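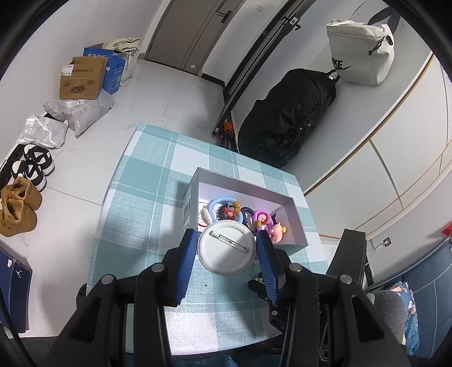
Plutstead Toy Library: minutes, December meeting

Opened 7.17 pm, the urn having won the first argument.

1. Minutes of last meeting
Accepted, with "colourful language" changed to "discussion".

2. Money
Balance $447. The Skoltov Street hall wants $230 of it for heating we have yet to feel.

3. Small parts
Badges and anything pocket-sized to be kept apart from the under-threes shelf. Moved, seconded, carried. Labelling deferred until the labeller is returned.

4. Overdue items
Nineteen, including the drum kit. The neighbours have our sympathy.

5. Other business
Biscuits. No agreement reached.

Closed 8.40 pm.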